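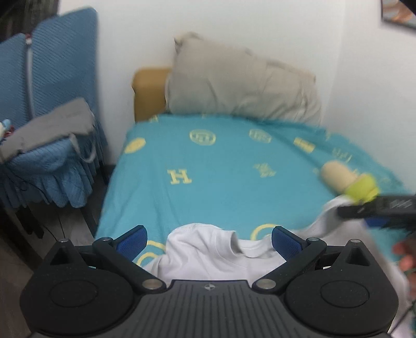
两指张开，蓝色指垫对着床上揉皱的白T恤，领口朝夹爪这边。

手持夹爪入户作业自查表（带批注，第6版）
适用：Nireneck 项目，床面软物类任务（衣服、毛巾、枕套、薄毯）
整理：Cadi Ruddock
批注里的“我”都是我本人，别人说的我会写名字

先说两句怎么用。左边打勾的那份纸质表还是老样子，一页纸，贴在工具箱盖子里面，现场用那个。你现在看的是带批注的长版，给新来的同事，也给老同事吵架的时候翻（对，我说的就是指垫那一条）。批注是我陆陆续续写进去的，有的长有的短，长的多半是我自己踩过坑，短的就是没什么好说的，照做就行。

表里的结果只有三种写法：合格、待处理、停用。请不要再写“基本合格”了，我每次看到都得打电话去问到底哪里不基本。

一、出门前

1.1 夹爪外壳无裂纹，螺钉无缺失
结果：合格
批注：对着灯看一圈。圆盘边缘那一带最容易磕，放进箱子的时候大家都习惯圆盘朝下，我也是，改不掉。箱底现在垫了一层海绵，好多了。

1.2 两指销轴无松动，开合全程无卡顿
结果：合格
批注：手动开合6次，慢慢来，听声音。有“咔”的一下就先别出门。Marcelino Esteban 的办法是闭着眼睛做，说这样手感更准，我试过，还真有点道理，不过你要是在走廊里闭着眼睛捏夹爪，路过的人会看你。
销轴是露在外面的，这一点请大家一直放在心上。露在外面就会咬东西：线头、长发、袖口的松紧带，都咬过。后面3.4还会说。

1.3 指垫粘贴牢固，网格纹路清楚，表面无油无毛
结果：待处理（左侧指垫下沿有一点翘，已换）
批注：吵得最凶的一条。Idris Gwynne 觉得翘一点点不影响抓布，能撑到收工再换；我觉得出门前看到了就换，两分钟的事。现在的规定按我说的来，哈哈，因为表是我写的。正经讲，翘边在硬物上问题不大，抓盒子、抓瓶子都看不出来，抓布就不一样了，布会钻进翘起来的那道缝里，你松开夹爪它还挂着，操作的人下意识就会甩一下手腕。床边甩手腕，旁边要是站着人，你想想。
清洁用湿布擦，再用干布擦。酒精不要用，蓝色那种指垫擦几次就发硬。

1.4 电池与线缆
结果：合格
批注：线皮有破口的直接停用，胶带缠一缠的做法从今年6月起一律不算修好。备用线放箱子右侧的袋子里，用完请放回去，拜托了！

1.5 软件版本与任务单一致
结果：合格
批注：没什么好说的，看一眼屏幕。

二、进门以后，动手之前

2.1 已向住户说明当天做什么、用哪些房间，对方同意并签字
结果：合格
批注：说明的时候要讲人话。“我们会在卧室里用这个夹子反复拿放几件衣服，会录下来”，这样就够了。别跟人家讲什么末端执行器。签字之前东西不要从箱子里拿出来，我见过有人一边介绍一边就把设备架好了，住户站在那儿，你让人家怎么好意思说不。
同意是按房间算的。同意用卧室，不等于同意拍到走廊和客厅。

2.2 画面里可能出现的私人物品，已请住户收走或确认可以留
结果：待处理（墙上挂的画框，已问，可以留）
批注：最容易漏的是墙面。大家都盯着床看，抬头才发现挂着照片。镜头视野很宽，你觉得自己对着枕头，边上的墙、架子、椅子全进去了。我的习惯是先空录十几秒，蹲下来当场回放，从左边看到右边，再问住户一遍。慢是慢了一点，可是比回来以后打码舒服太多。
药盒、信封、快递单、证件、写了名字的作业本，这几样看到就请人家收走，不用问可不可以留。

2.3 地面通道清空，至少能让一个人侧身退出
结果：合格
批注：卧室最大的麻烦就是窄。床一边靠着墙，另一边摆椅子，中间剩下的地方又要站人又要走线。退路要先走一遍，真的走，用脚走，别用眼睛估。Corinne Lindqvist 在 Wogan 那个点倒退着出来，小腿撞到床架，青了一大块，她后来每次都倒着走一遍再开工。

2.4 线缆走向
结果：待处理（床与椅子之间的地面上有黑色线缆绕成弯，需靠边固定）
批注：深色地板加黑线，低头都不一定看得清。我们现在的要求是线贴墙脚或者贴床脚走，过人的地方压一条浅色的布基胶带，胶带撕的时候顺着地板纹撕。打圈的余量收到设备那一头，别留在脚边。
还有一条是后来补的：家具上垂下来的布会把线盖住。床裙、椅套、搭在椅背上的毯子都算。线从布底下过去，等于没有走线检查，请把布掀起来看完再放下。

2.5 床面
结果：合格
批注：床上的东西分两类，任务要用的和不用的。不用的能拿走就拿走，拿不走的推到枕头那一头。硬东西和带绳子的东西要格外看一眼，软布底下藏着一个硬盒子，夹爪压下去的时候手腕是会吃劲的。用手掌把床单按一遍，从床头按到床尾，我自己按出来过发卡、遥控器，还有半块饼干。
花纹多的床单不用换。有人问过我要不要铺一块纯色的，不要，住户家里什么样就用什么样，任务单上写得很清楚。

2.6 宠物和小孩
结果：合格
批注：门关上。门关不上就派一个人守着。玩具在床上没关系，玩具的主人在床上就停。

三、作业中

3.1 操作者站姿稳定，不跪在床沿，不单脚撑地
结果：合格
批注：够不到枕头那一头的时候，大家的第一反应都是一条腿跪上去。请换到侧面站，或者干脆把衣服往床尾挪。床垫软，膝盖一陷，夹爪就先着床了，连杆那一侧着床最难受，布一下就卷进去了。

3.2 接近衣物时两指先张开到位，再下降
结果：合格
批注：从床尾往枕头方向伸，张开，停一下，再往下。停这一下对后面看数据的人也友好，Marcelino Esteban 提过很多次了。领口、袖口、下摆都可以抓，任务单没有指定的时候自己换着来，别一整天都抓同一个地方。

3.3 夹住以后先轻提，确认只夹到一层或一处，再移动
结果：合格
批注：T恤揉成一团的时候，你以为夹的是领口，提起来才发现后背也在里面。多夹了不算错，可是请你慢一点，夹得厚了指垫受力就不均，滑脱的时候布会往回弹。弹一下布倒是没什么，怕的是旁边那个人伸手去接。
顺便回答一个老问题：连床单一起夹起来了怎么办？松开，重来，这一条照常保存，备注里写“带起床单”。不要删！失败的也有用，删掉的那些才真的让人头疼。
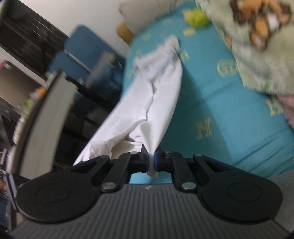 提起来之后的高度也说一下。布的下端离开床面就可以了，再高没有必要，胳膊抬到肩膀以上做一下午，第二天你连牙刷都举不动。移动的时候让布走在手腕前面，别让它拖到连杆上。布长的话（毛巾、薄毯这种）先在床上对折一次，任务单允许的。

3.4 长发束起，袖口收紧，无挂绳、项链、工牌
结果：合格
批注：老生常谈，可每次抽查都有工牌。工牌翻到背后也不行，弯腰它就荡到前面来了。头发请扎起来再戴帽子，碎发也要管，镜头靠得近，一缕头发垂下来，既挡画面又离销轴很近。连帽衫的抽绳请抽掉或者塞进去打结。

3.5 夹爪活动范围内，没有第二个人的手
结果：待处理（见批注）
批注：整张表里我最看重的一条，所以写得啰嗦一点。
两个人一起做的时候，一个拿夹爪，一个在旁边递东西、摆东西，配合久了就会有默契，默契就是危险的开始。你觉得他看到你了，他觉得你会等他。我们的做法很笨：要伸手的人说“手”，拿夹爪的人张开、抬起、回一句“停”，然后那只手才能过去；收回来以后说“好”。三个字，不许用点头代替，也不许用“嗯”。
两个人各拿一件工具在同一张床上工作的，从床中间分开，各管一边。过线之前先喊，喊完等对方回答。Idris Sayce 第一次参加培训的时候觉得这样喊来喊去很傻，录音里全是“手、停、好”，我跟他说录音不好听没关系，手指头好看就行。
本次抽查发现口令喊了，回应慢半拍，所以写待处理。复训一次，做满两组再签。

3.6 动作速度
结果：合格
批注：以画面不糊为准，这个标准特别好用。你转头转得快，床上的东西、旁边的椅子就全糊掉了，数据没法用，人也容易撞。收腕、转向、换边，这几个时刻都慢下来。夹爪自己倒是常常清清楚楚的（它跟着镜头走嘛），所以回放的时候别只盯着夹爪看清不清楚，要看周围。

3.7 连续作业时间
结果：合格
批注：每做48分钟歇一次，歇的时候夹爪放回箱子里，不放床上，也不放椅子上。椅子上如果堆着布，放上去就更看不见了，有人差点坐下去（我不说是谁，他自己知道）。

3.8 触发后不松开、异常夹紧
结果：未发生
批注：发生了就按红色的那个键，断电以后用手慢慢掰开，别硬拽布。布可以剪，赔得起，公司有这笔钱；指头夹在里面的时候不要先想着布。处理完不管有没有人受伤，都要填单子。

四、收尾

4.1 清点
结果：合格
批注：照工具箱盖子里的单子对，少一样都不走。指垫碎片也算，尤其是家里有小孩的。蓝色的小碎片掉在蓝绿色的毯子上，我趴着找过好半天，现在我会先把毯子拎起来抖一抖，当然先问过住户。

4.2 衣物和床品归位
结果：合格
批注：进门时拍一张，走之前照着摆回去。叠得比原来整齐一点可以，整齐太多也会让人不自在，我们被委婉地提过意见。自带的T恤和毛巾用完装袋带走洗，不要跟住户家里的混在一起。白色的最容易混。

4.3 地面胶带清除，无残胶
结果：合格

4.4 住户当面看过房间，签字离开
结果：合格
批注：问一句“有没有哪里跟您记得的不一样”。比“没问题吧”好得多，后面那句人家只会说没问题。

4.5 数据卡封存，登记编号
结果：合格
批注：卡进袋，袋封口，封口上写名字。路上不要在车里回放，我知道你们想看。

五、几条常有人来问的

单手拿还是双手拿？
任务单没写就单手，另一只手可以扶床沿，不可以去帮着扯布。要帮忙扯才夹得起来，就说明角度不对，退回来换个方向。

指垫多久换一次？
Pulow 这批夹爪我们自己定的是满121次抓取看一遍，有磨平的网格就换。抓布其实磨得慢，抓纸盒磨得快，所以混着做的时候按快的那个算。厂里给的说明书也请看一下，两边不一致按严的来。

住户想自己试试怎么办？
可以试，断电状态下捏着玩。通电的不行，熟人也不行，就算人家刚给你倒了一大杯冰茶也不行。

灯光太暗？
开住户家的灯，先问。自带的灯架在卧室里尽量别用，多一个支架就多三条腿，退路上又多一样东西。

床单颜色太接近衣服，夹没夹到看不清？
停下来，侧过头看指垫那里有没有布边露出来，再轻提。看不清就当没夹到。

Nillano 那边的表跟我们的不一样，听谁的？
去他们的点就用他们的表，我们这张也填，两张都交。我知道烦。Corinne Lindqvist 正在跟他们对条目，对完会合成一张，3.5那条口令他们已经愿意照抄了，我挺高兴的。

六、本次待处理事项

1.3 指垫翘边：已更换，换下来的留样，给 Idris Gwynne 看。
2.2 画框：住户口头同意，补书面。
2.4 线缆：靠边固定，掀布检查，改完在现场复查一次。
3.5 口令回应：复训，两组，由 Marcelino Esteban 在旁边听。

其余各项合格，可以继续作业。对哪一条有意见就直接写在纸质表背面，字请写大一点，上一版背面有一条我到现在都没认出来，只看懂了“胶带”两个字，写的人麻烦来找我一下。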